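## 4. Opening a draft regulation for public comment

Applies to Arerberg 1/29/20 release and later. The steps assume that the Tundbridge education office has approved the draft text and that you hold the Clerk role.

1. Sign in and select **Drafts > Pending**.
2. Open the draft. Check that the status line reads *Cleared for comment*.
3. Select **Comment period** and enter the opening and closing dates. A campus conduct rule must stay open for the full statutory period.
4. Set the comment length under **Limits**. The default is 460 words. The minimum the system accepts is 100.
5. Select the bodies to be notified. Student unions, faculty senates and religious councils are separate lists – selecting one doesn't select the others.
6. Select **Publish**. The draft receives a register number.

**Caution:** The text of a published draft can't be edited. To correct it, withdraw the draft and repeat steps 1 to 6. Comments already received stay attached to the withdrawn number.
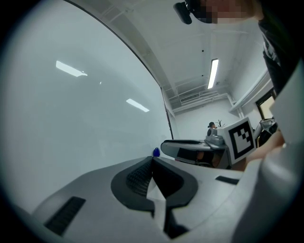
The Agudelo office reports that step 5 gave it trouble in March: the faculty senate list was left unchecked, the senates learned of the draft from the newspapers, and the office had to extend the period. It asks that the lists be checked by a second clerk before step 6.

**Note:** A second check can be made mandatory under **Settings > Roles**. It is off by default.

### 4.1 Sorting comments

1. Open the register number and select **Inbox**.
2. Mark each comment *Support*, *Oppose*, *Amend* or *Off topic*. Form letters with identical wording are grouped under one entry, with the number of signers shown beside it.
3. For *Amend*, enter the article number the comment refers to.
4. Send comments that name a private individual to **Review**. Don't publish them.

Error 252 means that the article number doesn't exist in the draft. Error 353 means that the comment period has closed.
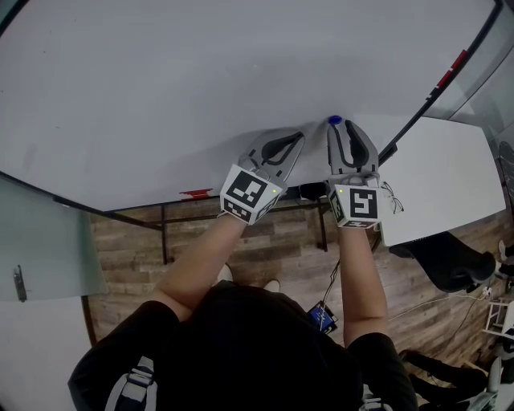

Rival amendments to the same article are compared in **Split view**. Select the first amendment, hold Shift, select the second, then press Enter. The two texts open together and stay independent, one to a side, like the grippers held out over the white tabletop, one in each hand. Scrolling one text doesn't move the other. To lock them together, select **Link**.

**Caution:** Closing Split view discards unsaved margin notes.

### 4.2 Closing the period

1. On the closing date, select **Close**. Late comments are stored but not tallied.
2. Select **Export summary** and send the file to the Stosero records desk.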